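4. Marking the Floor and Laying Out the Work Area

Do this section before you unpack the Beveo storage bins. The floor needs to be clear and the carpet vacuumed. Allow 34 minutes if one person is doing the taping, less with two.

You will need:
Yellow floor tape, one roll
Tape measure
Chalk or a washable marker
Utility knife
Small hand roller (optional)

4.1 Vacuum the carpet in two directions. Grit under the tape is the usual cause of lifting corners.

4.2 Measure the area you want to mark and put a chalk dot at each corner. Leave at least 6 inches between the tape line and any wall so the vacuum head can get through.

4.3 Check that the corners are square by measuring both diagonals. If they differ by more than an inch, move one dot and measure again.

4.4 Start at the corner farthest from the door. Press down the first 7 inches of tape by hand, then unroll along the chalk line. Keep the roll low. Do not stretch the tape. Stretched tape pulls back overnight and leaves a gap at the corner.

4.5 At each corner, cut the tape and overlap the next strip at a right angle. Do not fold it around the turn.

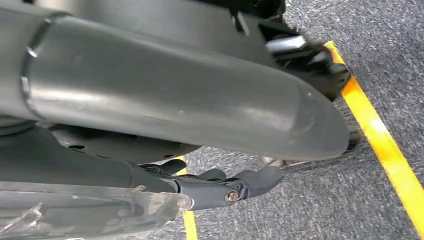 4.6 Go over the whole line with the hand roller or the sole of a clean shoe. On low pile, one pass is enough. On looped carpet, make a second pass from the other direction.

Caution: Cut the tape in your hand. A knife pressed against the floor will go through the carpet backing.

Note: Small parts are hard to find once they drop into the pile. Pick up screws, clips and offcuts before you vacuum again, and keep them in the lidded tray supplied with the kit.

4.7 Leave the tape overnight before rolling anything heavy across it.

Replacing worn tape

Pull the old strip back slowly and close to the floor. If it leaves residue, dab with a damp cloth and mild soap and let the carpet dry fully. New tape will not hold on a damp pile. Replacement rolls are part number 13 on the Tsoukalas parts list. The Tromthorpe kit uses the same width.

For questions about room layouts not covered in this guide, contact Otis Pettigrew at the Stondton office. The office is closed on Tuesday.

Continue to Section 5, Assembling the Bins.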